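**Notice to Occupants, Second Floor, Clovdale Building**

The Office of Rooms has received 232 objections to the clearing of the workroom. All but one were submitted by Nafula Lema, who has been assigned to that room since August and who writes a clear hand.

Ms. Lema states that the long wooden workbench must remain where it is. She states that the boxes on it are in an order, and that the order is hers. The Office sent Mr. Carnegie to verify this. He returned at dusk — without his form — and asked to be moved upstairs to work beside her.

The remaining objection was unsigned. It read, in full, "Leave the beige table for last."

The Office has considered the matter.

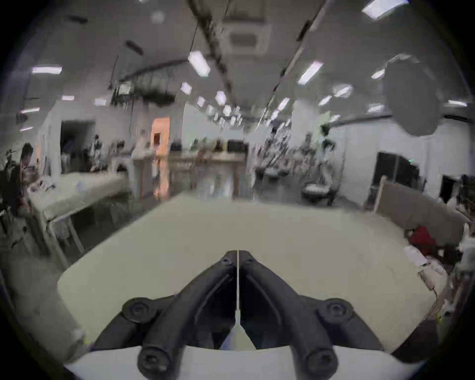
## Ruling

1. The workbench stays, with its monitor.
2. The flat cardboard panel by the doorway shall be returned to Perida Storage, Bay 165.
3. The red cloth shall be folded. Ms. Lema has asked to do this herself, and the Office grants it.
4. The beige table shall be left for last. No date is set for last.

Mr. Carnegie's form is still outstanding.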